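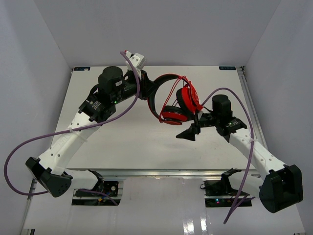 Household robots | List archive

2024-09-30
By Terel
2 min read

Re: can they tidy a desk yet?

Thanks for forwarding the Clusis notes, I read them twice on the bus! Quoting the part I want to answer:

> Our members in Levorham keep asking whether any of these arms can
> do a real chore, start to finish, with no one standing by. Folding
> towels in a video is fine. I want to know if one can put away the
> stuff my kids leave on the table.

My feeling is that we're closer than we were in June, and that the stuff on the table is a great test. Take headphones. You and I grab them by the band and drop them in a drawer. For two arms it's a big floppy puzzle - the cups swing, the band flexes, and whichever gripper has hold of one side has to keep up with what the other side is doing. I love watching that kind of job far more than the box stacking, which was solved ages ago as far as I'm concerned.

And then there's the cord. I'd put cords right at the top of the hard list, above mugs and maybe even above socks. A thin red cable between two pointed jaws doesn't leave much to hold on to, and it bends any way it likes.

In the Kapoor trial write-up they ran 220 tidying jobs over 4 days, and the misses were mostly soft or stringy things. Hard toys went fine. I'd have guessed that, but it was so nice to see it written down.
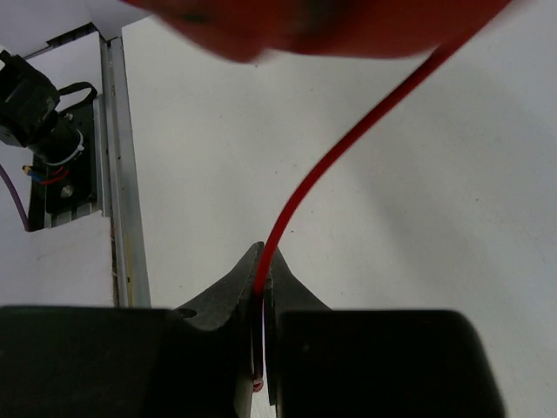
Would you buy one for your house today?

I'd wait. The price I was quoted for a two-arm setup was $3,255 before anything to mount it on, and I'd still be picking up the socks myself.

Shop-floor people, please chime in, especially if you've tried wire or cable work. I'd be thrilled to hear how it went, even if it went badly.

Terel

6 replies | Share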